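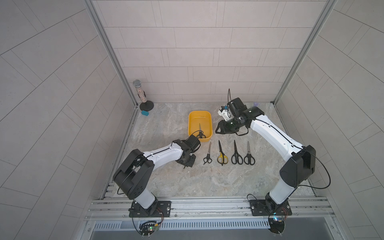
Houda Bennani

Sewing Room Safety Checklist, With My Comments

Updated February 1, 2023

I teach beginner sewing out of the back half of my house in Grukcombe, and I go through this list before every new group starts. A few of you asked for a copy after the November class, so I typed it up with my scribbles included (sorry, there are a lot of them!).

CUTTING TOOLS

Scissors closed and lying flat when they're not in your hand. OK
I keep mine in a shallow tray so they can't slide off onto my foot, which has happened, and I was in sandals.

Rotary cutter guards on. NEEDS WORK
Two were left open last time. Close it every single time you put it down, even if you're picking it right back up.

Dull blades thrown out safely. OK
I tape up old ones and drop them in an empty mint tin. When the tin is full I tape that shut too.

Seam rippers capped. OK, mostly
The little caps vanish. A chunk of wine cork works great.

PINS AND NEEDLES

Floor swept with the magnet. OK
I go over the rug twice, once each way. I buy pins in boxes of 500 and I swear half of them end up in that rug.

No pins in mouths. Ongoing!
I know, I know, your grandma did it. Mine too. Use the wrist cushion.

Broken machine needles in the jar. OK
If a needle snaps, stop and find both pieces before you start up again.

MACHINES

Cords checked for cracks and loose plugs. ONE PROBLEM
The old Kerier has a split near the foot pedal, so it's off the table until I get a new cord. Please don't borrow it, even for one seam.

Machine off before threading or changing the foot. OK
I'm putting a sticky note on each one this time.

No power strips chained together. FIXED
I had one plugged into another behind the bookcase. My brother-in-law gave me a look and I moved it that same night.

IRONING CORNER

Iron has its own wall outlet. OK

Iron stands up on its heel and the board doesn't wobble. NEEDS WORK
The board leans a bit to the left. I folded some cardboard under the leg but I want a real fix before Wogan Street people come, that's a bigger group.

Press cloth and water bottle within reach. OK

Iron unplugged at the end. OK
I touch the plug and say "unplugged" out loud. Feels silly, but I sleep better.

THE ROOM

Path to the back door clear. NOT OK
Fabric bins again, all mine. Moving them to the hall closet.

Smoke alarm tested. OK
Loud as ever, and the dog is still mad at me.

First aid box stocked. NEARLY
Low on small bandages, and the tweezers are missing. Adding both to my shopping list.

STILL TO DO

Cord for the Kerier
Ironing board leg
Bandages and tweezers
Move the bins before anybody shows up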